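Fedurow Bench 2
Teleoperation and simulation kit for collecting manipulation demonstrations

Home > Learning Systems > Data Collection > Fedurow Bench 2

In stock. Ships from our Blomqvist warehouse. Lead time on left-handed gloves is longer, as it always has been.

Overview

Somebody in your lab has promised that the policy will learn to tidy a kitchen. Somebody else now has to show it how, several hundred times, without losing the will to live. The Fedurow Bench 2 is for the second person.

It's a desktop kit for recording demonstrations in simulation: one tracked glove, one foot pedal, a base station, and a licence for our Ludora recording software. You move your hand, the simulated hand moves, and everything gets written to disk in a format your training code can read without a weekend of scripting. Press the pedal to start an episode. Press it again to stop. Hold it down for two seconds to throw the episode away and pretend it never happened, a feature our own operators use more than any other.

The first Bench had a keyboard shortcut for this. It was the same shortcut as "save all". We've apologised to the people concerned.

What you can record

Ludora comes with 105 starter tasks set on kitchen counters, workbenches and shelves. Most of them are dull on purpose. Pick up a thing, put it in another thing, move the second thing over a bit. Dull tasks are where learning systems fall down, and they're also where operators get sloppy, so the software keeps an eye on pace and will suggest a break when your episodes start getting shorter and stranger. 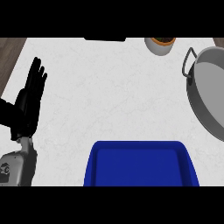
Object positions, lighting and surface finishes can be shuffled between episodes. You set how far things may wander, and Ludora checks that nothing has been spawned inside anything else before handing you control. Version one left that check to the operator, and the results were instructive, mainly about physics engines.

Each episode stores joint positions, commanded positions, rendered camera views, object poses and a plain-language task label. Labels can be edited afterward. Please do edit them. Eskil Söderlund, who looks after our format converters, has seen customer datasets in which a large share of the episodes were labelled "asdf", and he'd like you to know that the model learned this too.

The glove

Lightweight, washable, and available in small, medium and large. The liner comes out for cleaning. If several people share a glove, buy extra liners — we sell them at a fair price and won't ask questions.

Finger tracking covers all five digits and is retargeted live to whichever simulated hand you've loaded. Hands with fewer fingers than yours are supported, and you'll get used to it. Calibration takes one fist, one flat palm and one pinch, and it's saved to your operator profile so you don't have to repeat it after lunch.

There's no force feedback. We tried it. It added weight, heat and a faint whine, and the demonstrations were no better. If you need to feel the pot, this isn't your kit.

In the box

Tracked glove with one liner
Foot pedal with non-slip base
Base station and power supply
USB-C cable
Ludora licence, one workstation
Printed quick-start card, which you will lose
PDF of the same card

Specifications

Episodes per project: 800 on the standard licence, unlimited on the lab licence
Simultaneous operators: 2 with a second glove, sold separately
Export: HDF5, or Pornex archive for existing customers
Operating system: Linux. Windows works for playback and labelling only
Warranty: parts and labour, excluding coffee

A word about the name of our archive format. Pornex was named years ago by an engineer who has since moved on, and it can't be changed without breaking everyone's import scripts. If your university firewall blocks the download page, write to us and we'll send a mirror link that looks more respectable.

From the people who use it

"I run the morning shift on ours. The discard pedal has saved my dataset and possibly my job. I'd like the break reminder to be a different colour, because at the moment it looks like an error and I ignore it."
Ivar Tangen, demonstration lead

The colour changes in the July update.

Before you order

Check your desk. The base station wants a clear line of sight to your hand, and a monitor arm in the way will give you a simulated wrist with a mind of its own. Measure your palm across the knuckles for glove size, and go up a size if you're in between.

Quotes, spare liners and the lab licence are all handled through the order form. Lab licence customers should include the name of whoever will be doing the recording, as well as whoever is paying, so we can send the training material to the right one.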